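From: Jordan Inskip
To: Dandmont road safety list
Date: 7 April 2026
Subject: Re: Brisico bridge crash

Khadija Ait Ali wrote:
> Police closed Route 413 at the bridge after the bus hit
> the truck. Is it still 19 hurt? And when does it reopen?
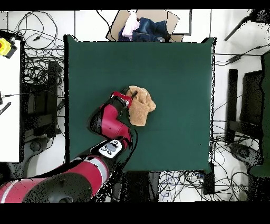
Still 19, all off the bus. Four were kept overnight. If you bring towels to the shelter, plain tan ones like that are fine. 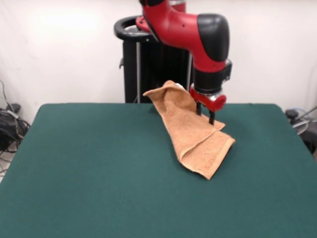

The detour adds 400 yards at Jokano Road -- trucks can't use it. Asmaa Zaki is collecting bedding for the stranded passengers. Terry cloth, same as this one, with the hems intact please.

The state inspector wants the brake records back to October.

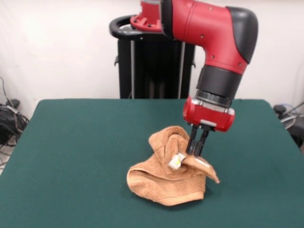 Tan towel on the green felt.

No reopening time yet. Wu Towing has the truck, the bus goes tonight.

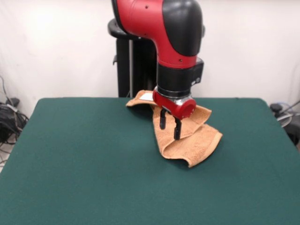
Red and black arm with the towel.

Jordan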